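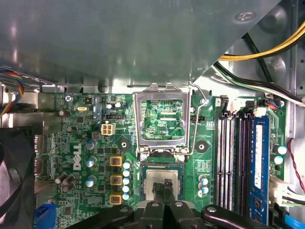 Unit 3 handout: Getting acquainted with the inside of a desktop
Evening course in computer upkeep, Lorham Adult Learning Center
Instructor: Roksolana Levchenko

Welcome back, everybody, and thank you for being so patient with the parking last week. Tonight we take the side panel off and simply look, for a good long while, before anyone reaches for a screwdriver. I know some of you are itching to swap parts (Somkiat, I have seen your toolbox!), but an evening spent learning where things live will save you a great deal of muttering later on.

Before you open the case

Shut the computer down, switch it off at the back if it has a switch, and pull the power cord. Press the front button once with the cord out and hold it for a few seconds. Put on your wrist strap and clip it to bare metal on the case. Take off rings and dangling bracelets, and please leave your coffee on the windowsill side of the room. Never open the power supply itself, not even a dead one.

Wires first

Beginners tend to look at the board and forget the wires, so we start with the wires. The color of the insulation tells you something, and it is the same in most desktops you will meet:

Black is ground.
Yellow is 12 volts.
Red is usually 5 volts on the larger power cables.
Thin wires in mixed colors usually go to fans, buttons or lights, and their colors are much less dependable.

The yellow and black bundle on our Dell is a power bundle. Follow a bundle with your finger from one end to the other without tugging on it, and write down where it lands. Wanpen Kongkaew in my spring group used to tie a bit of sewing thread on each cable before unplugging it, and I have been recommending it ever since.

The board

The green board is the motherboard, and everything else in the case answers to it one way or another. Have a go at finding these:

Capacitors. They look like little cans standing on end, and they smooth out the power. Several sizes and colors can share one board, and ours has some with blue sleeves and silver tops, and others in dark brown. A healthy can has a flat top. A domed or crusty top is a reason to stop and call me over.

Inductors. Coils, sometimes bare and sometimes in a square housing. The yellow and black squares near the processor socket are these. Together with the capacitors beside them they feed the processor.

Crystal. A small silver can that keeps time for the circuits. Easy to overlook among the little black chips.

Jumper header. A small group of pins. Leave it as you find it and make a sketch if you are nervous.

Four-pin power connector. Ours is beige, with square openings. On many boards this one carries power for the processor, and forgetting to plug it back in is the most common reason a student's machine won't start. I have done it myself, more than once.

Mounting holes. You'll find these near the socket, and they hold the cooler in place. When the cooler goes back on, turn each screw a little at a time, working corner to corner.

The socket

Look all you like, but please don't touch the inside of it. A fingertip is enough to spoil the contacts, and skin oil is no friend to them either.

For next time

Draw your own board from memory, one page, pencil is fine, and label 8 parts. Then open the case again and correct the drawing in a second color. Mayuree Sriwong has kindly offered to lend out her spare wrist straps, so see her at the break if you need one.

Bring a soft brush and a small flashlight. We will be doing dust and fans.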